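Notebook, bimanual bench, Madstead
Monday, started 8:40

Picking up from last week's page. The house rules for the two-arm bench are still a draft and people are working to three different versions of it. I want one version by the end of the day, so most of this entry is me going through the draft and writing down what stays.

Read the Rikville sheet again first. It was written for single-arm cells and about half of it carries over. The parts that don't are the ones about reach. Their sheet keeps one arm out of a zone by fencing it. We can't do that, the two arms are meant to share the middle.

What stays, as of this morning:

1. One person holds the stop. That person does not type, fetch objects or answer questions while the arms are enabled. If they need to do any of those things they say "hold" and the arms are disabled first.

2. Speed cap stays on for any task where the end effectors meet. Jennylyn L. wanted it lifted for replay runs on the grounds that replay is known motion. I left it on. The object is never in quite the same place twice.

3. Feet stay behind the tape whenever the arms are enabled. The old wording said "operators should avoid the area" and everybody read that differently. New wording is "no feet past the tape." Tape still to be ordered in the wide size, the narrow one peels.

4. Cables at the wrist get looked at before the first run and after every 15 runs. Look for a loop that could catch on a jaw, a finger or something on the table. Push each connector with a thumb. Write the time and initials on the run sheet.

5. Background items stay along the far side. They can be swapped between sessions, not in the middle of one. No glass.

6. Any contact between the two end effectors gets logged, including light ones. Arm, joint readout, what the object was. A light touch on the hand side can shift the calibration and we won't find it until the next day.

11:15. Went through the logs to see whether rule 6 is being followed. The total on the server is 2,657 runs. 33 have a contact note. Nithin Ramasamy thinks the real number is higher and I agree with him, the notes come in bunches from the same two people. Asked Jennylyn T. to put the contact field on the first screen of the run form. At present you have to scroll to find it.

Also struck out the old line about matching grippers. It said both arms must carry the same end effector. That was true in July and isn't any more, and it only confuses people. Replaced with: "Write down what is on each arm, left first." Payload and tool center have to be checked per side – I found the left values copied into the right on one config file, fixed it.

2:30. Short session on the small wooden piece, under the draft rules.

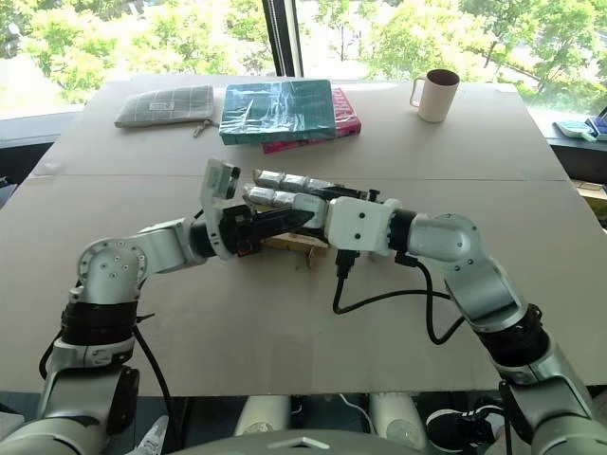 I-seul Jang would drop the fixed number in rule 4 and tie the cable check to the task instead, with a fresh look any time the wrist has been turned past its usual range. Fifteen gentle runs do less to a connector than two bad ones, and a fixed count teaches people to stop looking in between.

Fair point. I've kept the count as the minimum and added the wrist rotation as a second trigger. Need a number for "usual range" – will pull it from the joint limits in the Celter config and write it in.

Still open:
– who signs off when the stop holder changes halfway through a session
– whether rule 2 needs a separate figure for the hand side
– Mylene Catacutan to read the draft against the Rivera site rules and mark anything that conflicts

Draft printed and clipped to the bench, old copies in the recycling. Next entry after Mylene's comments.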